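I grow a lot of things on windowsills, and every year the part I love most is the seed starting. If you've got a sunny sill and a few yogurt cups, you're most of the way there! These are the tips I keep handing out to neighbors, so I finally typed them up.

## Wash the pots first

Old pots carry old problems. Scrub off the crusty rim with a stiff brush, then soak the pots in one part bleach to nine parts water for ten minutes and rinse well. I do mine in the bathtub on a Sunday, all of them at once, and it's a surprisingly nice job with the radio on.

Yogurt cups only need dish soap. Poke the drainage holes from the inside out with a hot nail (hold it with pliers, please) so the rough edge ends up on the outside and the water doesn't pool.

## Wet the mix before it goes in

Dry seed-starting mix floats, and your seeds float with it. Tip the mix into a big bowl, add warm water a cup at a time, and stir with your hands until a squeezed fistful holds together and gives up only a drop or two. Then fill the pots and tap them on the counter. Don't press it down hard.

## Warmth now, light after

Basil, peppers and tomatoes all like it cozy while they sprout. I aim for 70 degrees or a bit over. The top of my old Dodside refrigerator does it beautifully, and it costs nothing extra because the thing is running anyway. Once you see green, though, get those babies into the light the same day! Seedlings left in the dark go tall and floppy in no time.

Lettuce is the exception. It's happy at 60 and sulks when it's hot, so it gets the chilly back bedroom.

## Cover with anything clear

- Bread bags work, held up with a chopstick
- Salad boxes are even better, with the lid cracked open once sprouts show
- Plastic wrap is fine for the first few days

Take covers off completely when most of the seeds are up. A fuzzy gray stem at soil level means the air is too still. A small fan on low across the room sorts that out, and it makes the stems sturdier too.

## Water from the bottom

Siwan Owen taught me this one and I've never gone back. Set the pots in a roasting pan with an inch of water, wait until the tops turn dark, and lift them out to drain. No washed-out seeds, no soggy leaves. My biggest pan holds 13 cups if I squeeze them in, and the whole lot is done before the coffee's ready.

## Dust the leaves (and the sill)

Houseplants sharing the sill get dusty over the winter, and dusty leaves don't take in as much light. Wipe the big smooth ones with a damp cloth, one hand underneath for support. Fuzzy leaves like African violets want a soft, dry paintbrush. Do the window glass while you're there. I couldn't believe how much brighter mine looked!

## Labels that last

Pencil beats marker, every time. Marker fades in the sun and then you're guessing at peppers until August. I cut strips from an old white blind, write on both ends, and push one end into the soil, so there's a spare copy hiding down there when the top gets smudged.

## Moving outside

Give them 7 days to toughen up. Start with an hour in the shade, add a little more time each day, and bring them in if the wind picks up. My basil never goes out for good until June, and it catches up so fast you'd think I'd planted it in April.

Leftover seed goes in a jar with a spoonful of dry rice, at the back of the fridge. I had a packet of Pravine lettuce that was nearly four years old and it still came up thick as a lawn.

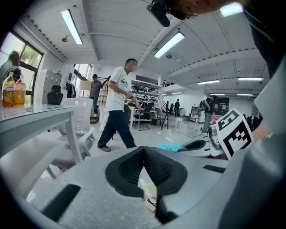 *Turquoise-blue duster, nice and fluffy.*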